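Cleaning a scratched metal bin we chuck everything in?
Posted by Kyung-hwa Yeo, September 26, 2021

Hi all. Got a big grey metal bin, sloping sides, small hole in the bottom. Bought it from Grernar years ago for the utility room and it's turned into the place where everything lands – bowls, hand shovel, hairbrush, whatever's on the floor when people come round. Floor of it is now a right mess. Pale scratches all over and whitish smears that come back as soon as it dries. Tried washing up liquid, tried a cream cleaner, no joy.

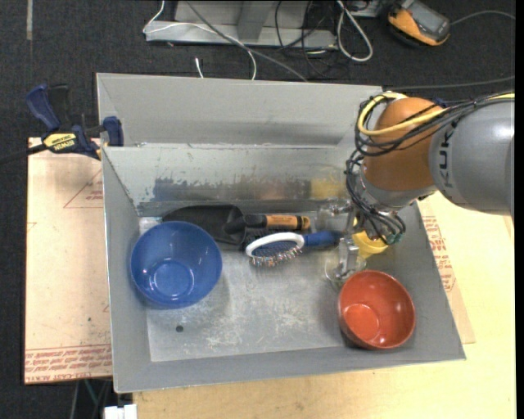
Is it limescale or has the metal had it? And should I stop keeping the garden things in with the bowls? My sister says yes, obvoiusly. Don't want to spend much, a new one is 200 quid.

Joo
Smears that come back when dry = limescale nearly always. White vinegar, warm water, half and half. Empty the bin first, all of it. Lay old cloths on the bottom, soak them, leave 2 hours, then wipe and rinse well. Bung something in the drain hole or you'll lose the lot. Had the same on ours in January and it took two goes.
Scratches won't come out. You can make them less obvious with a fine pad, always rubbing the same way, but don't go mad. No wire wool – leaves bits behind and they rust.
As for the shovel, yes, I'd move it. Grit gets under it and every time you drag it out thats another scratch. Hook on the wall, done. Hairbrush wants to live somewhere else as well, hairs go straight down the hole.

grillar_70
just put a rubber mat in it. cant see the scratches then

Clatley Pam
Mat's fine but cut a gap for the drain, mine went slimy underneath. The bowls can go in a washing up bowl on a shelf, way easier to grab. Wouldn't buy new for a few marks, mine's far worse and still going.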